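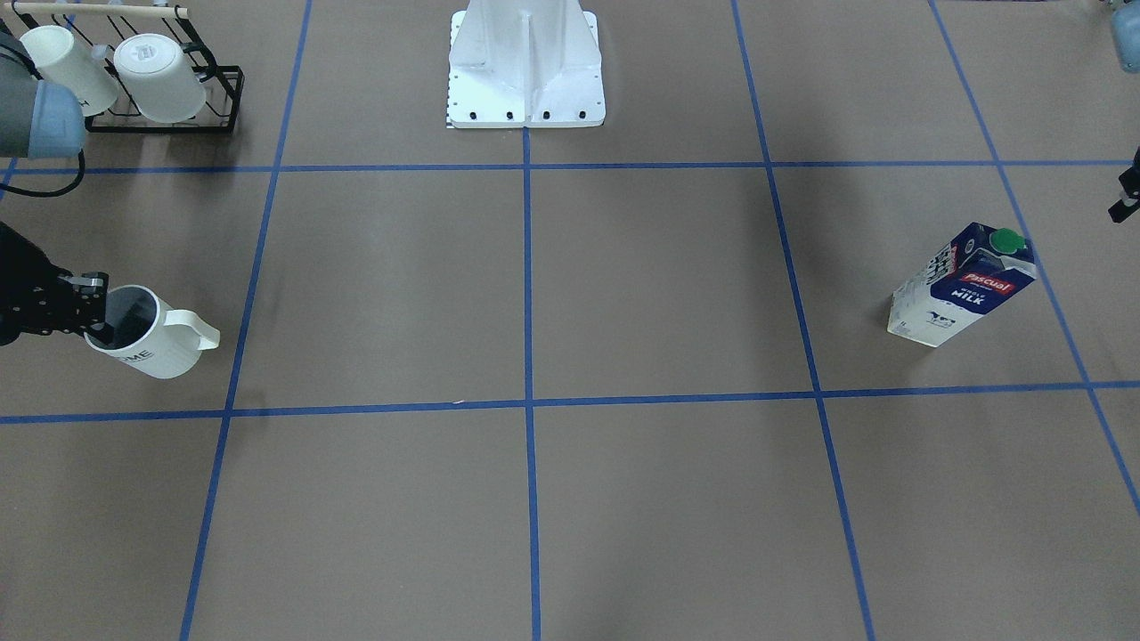 13 March 2021

Spent the morning on the table rules with Imtiaz, and I want to get them down while they're fresh, because the last version lived on a sticky note and the sticky note went through the wash with my jacket.

The blue tape stays. I know Martim would like a clean table (he has said so kindly, and more than once), but the grid is the only way two people can set up the same start and agree that they have. We talk in cells now. "Milk in the middle right" is quicker than waving at the monitor, and it works over the phone when Rokeya is at the Billden site and I'm here with the log open. If a strip lifts, press it back down and write it in the book. If it won't press down, pull the whole strip and lay a new one, and don't patch a short bit over the top. We did that in November and had a ridge that a mug base caught on all week long.

Next, the mugs. We went back and forth on this one for far too long, over two coffees, and here is where we landed. A mug may be picked by the rim with the fingers inside the opening. It may not be picked by the printing, so to speak, meaning squeezed around the outside wall, until Chathurika has signed off on the new force limit. Handles are fine for hanging on the rack and nothing else. Anybody who wants to try a handle grasp away from the rack should come and talk to me first, I won't bite!

No liquid on the table, ever. Cartons that go out as props are rinsed, dried overnight and capped before they come anywhere near the arms. I would also like the cap screwed all the way down, please, a half turn short is how we got the sour smell.

Both arms are live whenever either one is live. I'm writing that in plain words because Arif, who is careful about everything, still leaned in on the left arm's side during run 204 when only the right was supposed to be working. Nothing came of it and he told me himself, which I was very glad of. But the rule is hands off the surface until the light is amber and the person on the stop button has said "clear" out loud. Nodding doesn't count. Imtiaz nods, and I've spoken to him.

Speed stays at 10 percent for the first pass with any new object, and after 8 clean passes you may go up one step. A pass with a regrasp in it is still clean. A pass with a drop isn't, even if the mug lands nicely.

Checked the pedestal bolts against the Wijesinghe sheet and initialed it. The sheet has no column for the date of the last check, so I drew one in by hand.

Still open: whether the Trirnel folks want our drop counts split by arm, and who is going to relabel the log from run 249 on, when we changed the cell names. I'd be grateful if that were somebody with neater handwriting than mine. Rokeya has the spare roll of tape in her bottom drawer.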